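Cladholm Neighbors Board > Food & Drink > Takeout containers, again

datovstreet_deb
Wed 18 March
So the city wants to charge 30 cents for every plastic takeout container starting in November. I went to the meeting at the library. It ran past nine and I learned a new word, "clamshell," which I will now have to carry around. Curious what people here think before I write my strongly worded email. 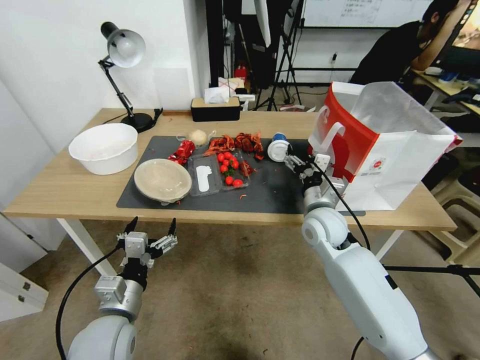 Page 2 of 18

mossy_gutter
I think 30 cents is nothing and people will pay it and grumble, same as the bags. Remember the bags? We were all going to move to the next county.

gudik_regular
I did not grumble about the bags. I have 100 of them under my sink and I'm living off the interest.

My problem is the soup. Gudik already switched to paper for soup and by the time I get up the hill to Vlachou Street the bottom has gone soft and I am wearing the soup. Charge me whatever you like for a container that holds liquid.

lowercase_ray
paper bowls are fine if you drive like a normal person

gudik_regular
I walk.

lowercase_ray
then walk like a normal person

datovstreet_deb
Can we stay on the fee. The draft exempts anything "compostable," and the city doesn't have compost pickup. I asked. The answer was that it is under review — same as the crosswalk. And one order from a seafood place is four kinds of trash before you even get to the shells.
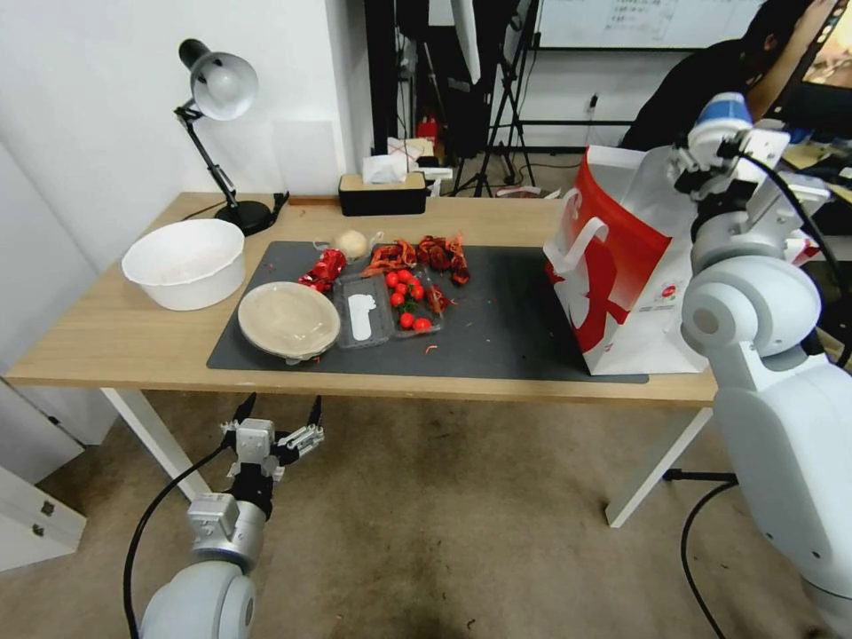

mossy_gutter thinks the shells are the real scandal, and wants to know why the draft spends two pages on lids and says nothing about what a bag of crayfish does to a shared dumpster in July. Freeze them until pickup day, mossy says, and stop putting them out on Sunday.

lowercase_ray
freezing garbage. ok

hill_tenant
We freeze ours. It works until somebody goes looking for peas.

datovstreet_deb
I don't disagree about the shells, but they're a different ordinance. I looked it up, it's 1516, and it mostly concerns fish heads. What bothers me about this one is who pays. The big chains will fold the 30 cents into the price and you'll never see it.
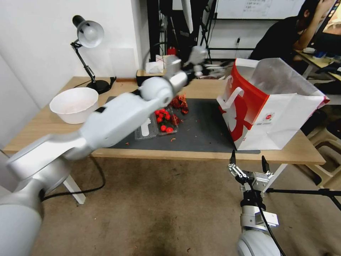

The small places have to print it on the receipt as its own line, so guess who gets yelled at on a Friday night. I'd support the whole thing if the city bought the first batch of decent containers for them.

lowercase_ray
with what money

datovstreet_deb
The bag money, Ray. Where did the bag money go?

gudik_regular
Crosswalk.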